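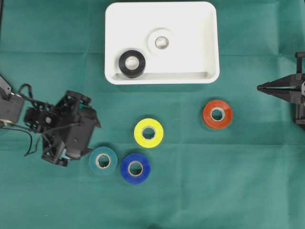
About Butorus

Hi, and thanks for stopping by! We're a small shop in Lelbridge that puts together two-arm robot kits for schools, makerspaces and anybody with a free table. I started it out of my spare bedroom (the bed lost that fight) and we've since moved to a proper unit on Aguiar Street.

Our main product is the Nomex kit. You get 2 arms, grippers, cables, the power supply and a printed build guide, all for $2,999. As of 16 May 2019 we've shipped 1,047 of them, and I still get a kick out of every box that leaves!

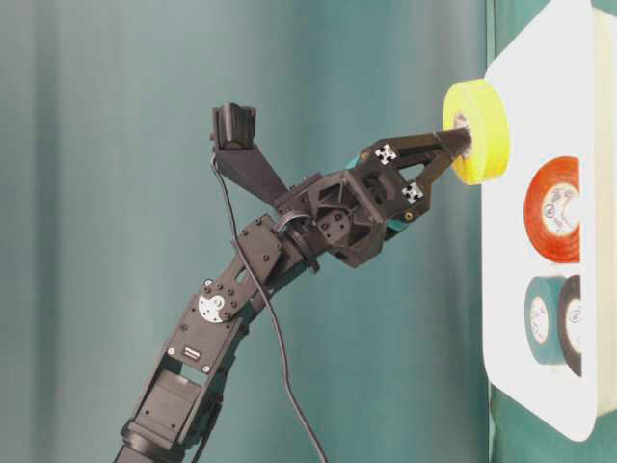 I'm a big believer in starting with plain jobs. Picking up a roll of tape and putting it in a tray sounds easy until you try it with a gripper, and it teaches you more about angles than any slideshow I could make. The guide has 3 starter jobs like that one, and we added a longer sorting job in February.
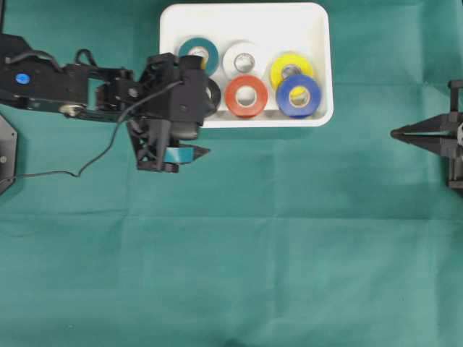
If you're a teacher, write to us before you order. We'll talk through table size and class size, and we can lend you a kit for a couple of weeks so you can try it with your students first. Spare fingers and screws are on the parts page.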